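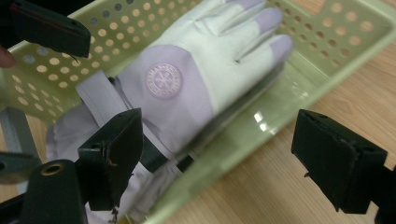 Reseña: pinza manual de tres dedos Zeleke, después de 1000 agarres

Compré la Zeleke en noviembre para el taller de Clellano, donde preparamos tareas de recogida de ropa y objetos blandos. La versión manual lleva los mismos dedos que la versión para brazo, y por eso me interesaba: lo que se aprende con la mano se puede pasar después a la célula sin cambiar la geometría. Escribo esta reseña sobre todo para quien tiene que ajustarla y mantenerla, porque de la parte de programación ya hay bastante escrito. El español no es mi primera lengua, pido disculpas por las frases un poco rígidas.

Montaje

La pinza llega casi montada. Faltan los tres dedos, que van en una caja aparte, y el soporte de la cámara. Las instrucciones son correctas pero muy cortas, y el dibujo del soporte está al revés respecto a la pieza que recibí. Perdí una tarde con esto. El orden que recomiendo es el siguiente: primero el soporte, después los dos dedos inferiores, y al final el dedo superior, con los tornillos todavía flojos. Se cierra la pinza sobre un objeto cilíndrico, se comprueba que los tres tocan al mismo tiempo y entonces se aprieta.

Los insertos roscados de latón son un acierto. En la pinza anterior, una Romness, los tornillos iban directamente en el plástico, y después de cambiar los dedos unas cuantas veces la rosca estaba muerta. En la Zeleke he desmontado todo muchas veces y el tornillo entra todavía con la misma resistencia.

Trabajo con guantes y tela

La prueba que uso para comparar pinzas es un guante dentro de una cesta de plástico. Parece fácil y no lo es. El guante tiene partes de grosor muy diferente: los dedos, el dorso con el logo en relieve, la tira de la muñeca, el puño arrugado. Si se agarra por el puño, la tela se dobla y el resto queda colgando. Si se agarra por el dorso, la pinza necesita más apertura y un dedo puede tocar el borde de la cesta antes que el guante.

Con la Zeleke el mejor resultado lo tengo entrando en diagonal, con un dedo cerca de la tira de la muñeca y el opuesto por encima del borde. Las almohadillas planas ayudan mucho aquí, porque empujan la tela hacia el centro en lugar de pellizcarla. Con piezas muy lisas, en cambio, resbalan un poco más que las curvas de la Romness.

Otra cosa que hay que ajustar es la luz. El plástico claro de la cesta da un brillo blanco fuerte en la pared interior, y en la imagen de la cámara se pierde el contorno en esa zona. Yo bajé la exposición y giré la cesta un poco. Las cestas con agujeros tienen además el inconveniente de que se ve el fondo a través de ellos, y conviene probar con la misma mesa que se va a utilizar después.

Desgaste y mantenimiento

Este es el punto débil. El revestimiento de las almohadillas empieza a romperse por el borde inferior. Yo lo noté a los 600 agarres, primero como unas fibras sueltas, y después como un borde desgarrado. El agarre no cambia mucho al principio, pero las fibras pueden engancharse en el velcro o en una costura.

Mi rutina ahora es esta:

Cada 20 agarres, mirar las almohadillas y cortar las fibras con una tijera pequeña. No tirar de ellas con la mano.

Al final de la jornada, limpiar los dedos con un paño seco. El alcohol ablandó el pegamento en mi unidad, no lo aconsejo.

Una vez a la semana, revisar los tornillos del soporte y repetir la prueba del cilindro.

Cuando el desgarro llega a la cara plana, cambiar la almohadilla. Es mejor cambiar las tres juntas, si no el cierre queda desigual.

Los recambios los pido a Bulville. Tardan bastante y solo venden el juego completo, así que tengo siempre uno en el cajón.

Valoración

A favor: insertos de latón, dedos fáciles de cambiar, almohadillas planas muy buenas para tela.

En contra: revestimiento frágil en los bordes, instrucciones pobres, recambios lentos.

Le doy 3 estrellas y media. Para ropa y objetos blandos la compraría otra vez. Para piezas lisas o con cantos vivos me quedaría con la Romness, aunque sus roscas me den más trabajo.

Publicado el 14 de enero de 2025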